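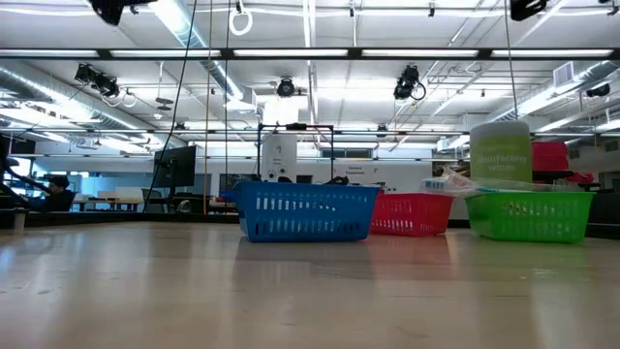

I gave up my car in July, mostly out of spite. The repair shop wanted $2,729 for a transmission, the car was worth maybe $800 on a good day, and I walked home in a huff and just sort of kept walking.

My town, Cerkuter, isn't built for it. The sidewalk on Vogler Street quits halfway up the hill, picks up again outside the dentist, and then quits for good. But I'd lived here 12 years and had never noticed there was a creek behind the post office! You can hear it from the corner if the trucks let you.

The groceries were the hard part. I used to do one giant run on Friday and fill the trunk. Now I go every couple of days and buy what I can carry, so I think about weight all the time (watermelon is out, and so is cat litter, which I get a ride for). I eat a lot more bread than I used to. The bakery is on the way home and I have no willpower.

My neighbor Laimutė Ozoliņš has never owned a car and thinks I'm being dramatic about the whole thing. She gave me two pieces of advice: buy better socks, and stop carrying everything on one shoulder. She was right about both. The socks were up to three times what I'd normally pay and I'd buy them again tomorrow.

I do miss driving at night with the radio on. I miss my sister, too, who lives out in Postach, two buses and a long wait away. We talk on the phone while I walk now -- she says I pant.

The first cold week nearly broke me. I stood at the stop at 7 in the morning with sleet going down my collar, pricing used hatchbacks on my phone. Then the bus came, and it was warm, and the driver had saved somebody's forgotten umbrella and asked if it was mine. It wasn't. I still haven't bought one, or the hatchback either.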